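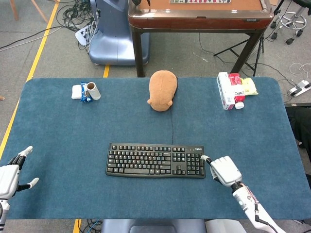

One finger on the number pad, everything else shoved to the back of the table.

I've been asked the same thing at every family dinner since I started writing about this stuff: when can I buy one that cleans my house? My aunt asks it, my dentist asks it, and the guy who fixed our water heater in July asked it while lying on his back under the tank. So I'm going to try to give a proper answer, or as proper as I can manage after a lot of reading and one very long afternoon of watching robot hands.

Short version: not yet, but I'm less grumpy about it than I was last year!

Take clearing a table. I do it without looking, usually while yelling up the stairs about shoes. But think about what ends up on a table by the end of the day. A snack wrapper, a paper tube, a squeeze bottle, a stuffed animal (always a stuffed animal), a keyboard with a cord on it. A wrapper crumples when you pinch it. A soft toy squashes. The cord is the one I'd worry about, because you drag the keyboard an inch and the cord goes with it, and whatever is sitting near the cord may come along too. Any kid can sort that out. For a machine each of those is its own little problem, with its own amount of squeeze.

Then there's the keyboard by itself. Pressing a key sounds like nothing. But you need one finger out and the rest curled out of the way, and you need to come down on one key and not its neighbor. I type with about as much grace as a raccoon and I still hit the right number most of the time. When I see a robot fingertip resting on a keypad I always want to know what happens in the next hundred tries, and that's the part a picture can't tell me.

I talked this over with Ruxandra Cozma, who used to run the packing floor at Ulstead and has opinions about all of it. Her view is that the shop floor will get there well before my kitchen does. At Ulstead they kept a log of every time a line had to stop so a person could fix something. One month it was 113 stops, and she says 18 of them were a machine doing the wrong thing. The rest were a bag folded over on itself, a box that came in dented, a label half off. Stuff a person nudges with a thumb and forgets.

"And that's with everything the same size," she told me. "Your house is a bag of dented boxes."

Rude, but fair.

Devendra Dixit, my neighbor and a much bigger optimist, thinks I'm being gloomy. He points out that the hands have gotten way better. A few years back it was all two-finger pinchers, and now you see hands with separate fingers that can point and curl and spread. He's right about that, and I'll admit I get a bit giddy watching them. He has already picked out the corner of his living room where his will stand. His wife has other plans for that corner.

Where I come down (today, anyway, I change my mind a lot): I'd trust one to pick up toys off a rug, slowly, while I was out of the room. I'd maybe trust one to put paper goods and boxes back on a shelf. I would not hand it my laundry, because I can barely fold a fitted sheet myself, and I wouldn't let it near the good glasses.

Next month I'm hoping to get over to Draltham, where a friend of Ruxandra's is trying out a bin-sorting setup in a small parts shop. I'll bring snacks and take notes. If you work somewhere that has tried one of these for real chores, leave a comment and tell me what it dropped.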